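For most of the winter I was a gripper snob. I'll admit that up front, because this whole piece is me walking back something I said pretty loudly to anyone at Hunport who would stand still. My position was that you pick the best fingers you can afford, bolt them on, and everything else sorts itself out in software. I'd had that opinion for years and it had cost me nothing, mostly because I'd never had to run two candidates against each other on the same table with the same junk on it.

Well, now I have. We spent a good chunk of the season trying the Gretis fingers against the Harb ones, and I've come out of it thinking that most of us compare grippers in a pretty silly way.

You know how it usually goes. There's a datasheet. It has a stroke, a force and a weight on it, and somebody (me) puts those in a spreadsheet and colors the better cell green. Then there's a demo, which is nearly always a block. Sometimes the block is foam! A foam block will make any gripper on earth look like a genius. I've watched a gripper I wouldn't trust with a doorstop pick up foam blocks all afternoon and I nodded along like everybody else.

What changed my mind was fruit and dishes. We swapped the blocks for kitchen stuff, and the two sets of fingers stopped looking alike within the first hour. A plate is a miserable thing to pick up with two fingers. It's wide and it's low, and the only part worth grabbing is the rim, which sits at a height where your fingertips are already thinking about the table. A berry is miserable in the other direction. It has no edges, it's barely there, and the gap between "holding it" and "jam" is tiny. If you care about both in the same session, with the same pair of fingers, you find out fast what you bought.
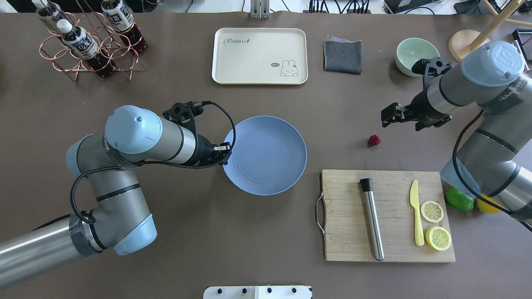

*Left arm at the rim of the blue plate, right arm over the raspberry.*

I love this pairing as a test and I'd fight for it. You get one arm dealing with something much wider than its fingers can span and the other dealing with something that almost vanishes between them. The Gretis fingers are thin at the tip, and they were lovely on rims. On soft fruit I never trusted them, because all the squeeze lands on a small patch. The Harb ones are padded and a little fat. They treated berries like royalty and then bumped along next to the plate like somebody trying to pick up a coin in mittens.

So which one's better? That was the question I got asked every single week, and I kept wanting to answer it, and I think wanting to answer it was my mistake. We logged 3643 attempts between the two. I had a nice clean overall success rate for each, and they were so close that I could have argued for either over lunch. The overall number was hiding everything useful. Of those attempts, 1892 were on things I'd call easy: lemons, the lime, a bowl, anything chunky that forgives you. Both grippers ate those up. Leave them in and the two products look like twins. Take them out and they look like they were made for different jobs, and I suspect they were.

Here's my first real opinion, then. If you publish a gripper comparison with one number per gripper, I'm going to assume you didn't look very hard. Give me the number for plates. Give me the number for berries. Tell me what happened with the folded cloth, which is where I'd put my money if I wanted to embarrass a vendor.

My second opinion is going to annoy the camera people, and I say it with affection. We spent far too long blaming fingers for what was really a viewing problem. The head view is wonderful for knowing where things are on the table. It's a lot less wonderful for the last little bit of the reach, when the wrist and the gripper are sitting over the very thing you're after. With the arms out of the way everything looks so easy – you could plan a grasp on any of it with your eyes half shut.

Look at how much is out in the open when there's no hardware over it. The strawberry has a big stretch of bare table to itself, and the lemons and the lime by the board are all plain to see. Even the knife and the muddler lie there politely, side by side.
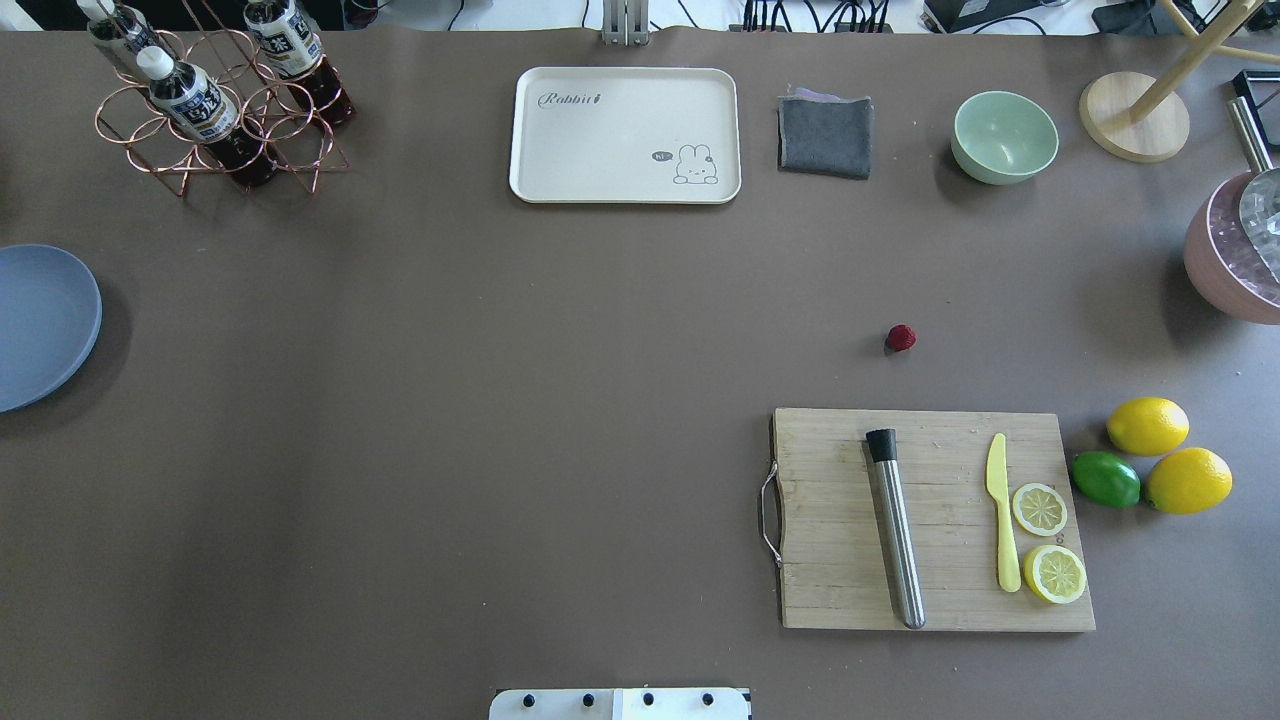
## Where the Skellari controller comes in

I'd planned to write this piece without mentioning the controller at all, because controllers are boring and everyone skips that part. But I have to be fair. Halfway through we moved both grippers over to the Skellari, and the gap on berries got smaller overnight. Same fingers, same fruit, same table. The thing closes more gently at the end of its travel and gives up sooner when it feels something push back. That's it! That's the whole trick, and it did more for the Gretis fingers than the new tips I'd been begging for.

I reran 275 of the hardest picks after the switch, and I'm a bit embarrassed by how many of my confident notes from before didn't survive. I'd written "tip too narrow for soft fruit" in capital letters. It was partly true. It was also partly that we'd been slamming a narrow tip shut.

It does leave me wondering how many gripper reviews out there are really controller reviews wearing a hat. Mine was, for a couple of months. If you swap the fingers and keep a bad closing profile, you're only finding out which fingers put up with it best. That might be worth knowing! But it should say so at the top.

Some people will tell me the answer is obvious and it's a tool changer. Maybe. I've used 2 of them and I spent more time thinking about the changer than about the task, so forgive me for not leaping at it. Others will say buy a hand with more fingers. I'd like one too, and I'd like somebody else to maintain it.

What I'd much prefer is for us to get pickier about the table. Put something flat on it, something round, something that bruises, something floppy, and something long and thin like a knife lying on a board. Leave it the same for every gripper. Don't tidy it up when the numbers get ugly, and don't slip in extra lemons because there's a visitor coming (guilty). Then write down what you closed with as well as what you closed.

For now we have Harb fingers on one side and Gretis on the other, which the spreadsheet version of me would have called indecisive. I'm going to run it that way through April and see whether the plates still bother me.

*March 27, 2019*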